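Why Play Belongs in the School Day

By Bimla Bhatt, January
201 shares | 8 comments

Schools in Skermont have lost fifteen minutes of afternoon play to extra reading practice. The Vurnberg Trust regards this as a mistake. Young children learn to wait, share and settle quarrels when adults stand back a little -- and lessons seldom offer that chance. We ask governors to restore the time before the summer term, and to consult parents before any further cut.

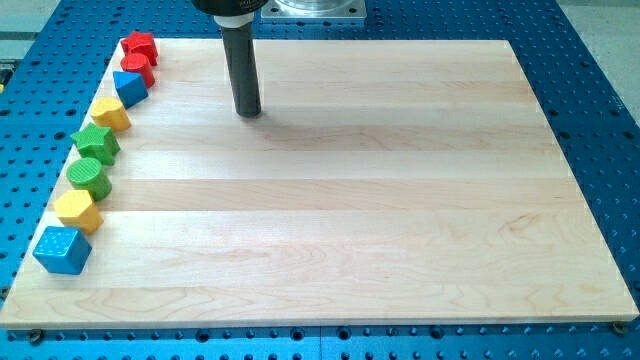 Page last changed: January, 3 pm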